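4.3 What the wrist view adds when there is nothing to see

The gains reported in Section 4.2 are large enough to invite suspicion, and we have come to distrust them. A policy given both the overhead view and the wrist view beat the overhead-only policy on every placing task we tried. The usual reading is that the wrist camera supplies close-range detail near the moment of contact. We held that reading ourselves when we designed the study. It predicts that the benefit should be greatest when an object lies between or near the fingers, and should shrink to very little over bare table. We found it hard to square with the behaviour of the trained policies, and this section sets out why.

The demonstrations were recorded in two blocks, the second in August, by two operators using the same arm and the same table. After removing episodes with dropped frames we had 675 demonstrations. For each one we marked the wrist images in which the gripper held nothing and no task object was in view. We call these blank frames. Most occur at the start of an episode, on the way back to the home pose, or during the hesitations that every human operator produces. They are commonly treated as padding. The pipeline distributed with the Wunderlich baseline drops them before training, and the Plollov loader gives them a lower weight. Neither choice is defended at any length in the accompanying notes, and we followed the first of them in our early runs without much thought.

A blank frame is less blank than the name suggests. Figure 3 gives one from the set used for the probing experiments. It contains the two fingertips and a stretch of pale tabletop, and by our marking rule it carries no task information at all. A network is under no duty to respect our marking rule. Glare, shadow and surface marks all vary across the image, and any of them could in principle tell a policy something about where the wrist is.

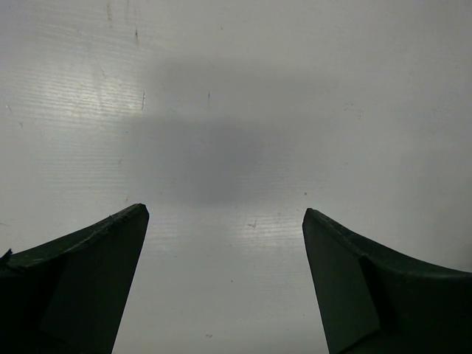 Figure 3. A blank frame from the wrist camera. Both fingertips are in view with no object between them. Note the reflections on the tabletop, the soft shadow near the centre and the small scratches and specks.

To test whether this happens in practice, we froze the image encoder from the two-view policy and trained a linear probe to recover the horizontal position of the wrist from blank frames alone. If the encoder had learned only about objects and contact, the probe should do little better than guessing the mean position. It did a good deal better than that. Held-out error was well below the mean-guess error in both axes, and it stayed there when we held out whole episodes instead of single frames. The second check matters, as neighbouring frames in one episode are close to copies of each other and a careless split would have flattered the probe.

A linear probe shows that information is present. It does not show that the policy uses it, and a good deal of published work slides from the first claim to the second. We therefore ran three interventions on the trained policy.

Masking the fingers. We replaced the lower part of each wrist image, where the fingers appear, with the mean colour of the training set. The fingers are fixed to the camera's own support and their place in the image depends only on how far they are open, so they should say nothing about where the wrist is over the table. Placing success barely moved. We take this as weak evidence that the finger pixels matter little before the grasp. It says nothing about their value during the grasp, and we would not want it quoted as if it did.

Flattening the table. We blurred the tabletop region heavily enough to remove fine marks while leaving broad changes of light and shade in place. Success fell slightly, by less than the spread between training seeds. With the seeds we could afford to train, we cannot tell this result from no effect.

Changing the light. We moved the lamp beside the table to the opposite side and changed nothing else. This was the intervention that hurt. The two-view policy lost most of its advantage over the overhead-only policy, and on one of the tasks it did worse. The probe, refitted on nothing and simply applied to the new images, gave position estimates that were wrong in a consistent direction.

Taken together, these results suggest that part of what we had called the benefit of close-range vision is a benefit of knowing where the wrist is, read from the pattern of light on one particular table. That is a useful signal if the lamp stays where it is. It is a poor basis for any claim about wrist cameras in general. The policy already receives the joint angles, which ought to make a visual estimate of position redundant. We suspect that the joint readings are under-used because they enter the network late and at low dimension, but we have not tested this and the suspicion should carry no more weight than that.

One finding runs against our account. Training with the blank frames dropped, as in the Wunderlich pipeline, did not remove the sensitivity to the lamp. On a strict version of our argument it should have reduced it. The likely answer is that frames with an object in view show plenty of tabletop too, so that dropping the blank ones takes away only some of the cue. We had no quick way to separate the object from the surface in those frames. A run with a matt black cloth over the table would have settled the point more cleanly than any amount of masking, and we regret leaving it out of the original plan.

There are other reasons for caution. All recordings come from one laboratory, one arm and one table. The marking of blank frames was done by hand. Ginting marked the full set and Khondokar marked a random subset of 29 episodes without sight of the first labels. They disagreed mainly over frames in which a blurred dark shape touched the border of the image and could not be identified. We kept such frames as blank when the shape could not be matched to any task object in the overhead view. A stricter rule would give a smaller set and, we expect, slightly weaker probe results.

We also looked for the same effect in the public Ikik recordings, where the lighting is said to have been varied between sessions. The probe trained on our data did not transfer, as one would hope. A probe trained afresh on Ikik frames recovered position within a session and failed across sessions. This fits the lighting account. It also fits several less interesting ones, including small changes in how the camera was mounted, and the released files do not record the mounting with enough care to decide between them.

What we are prepared to say is narrow. For this table and this lamp, removing wrist frames on the grounds that they show nothing rests on a judgement about what the network can see, and that judgement was wrong in our case. Reports of gains from a wrist camera should include at least one test under moved lighting. Our own figures in Section 4.2 were obtained without one, and readers should treat them as an upper limit until the repeat runs described in Section 5 have been completed.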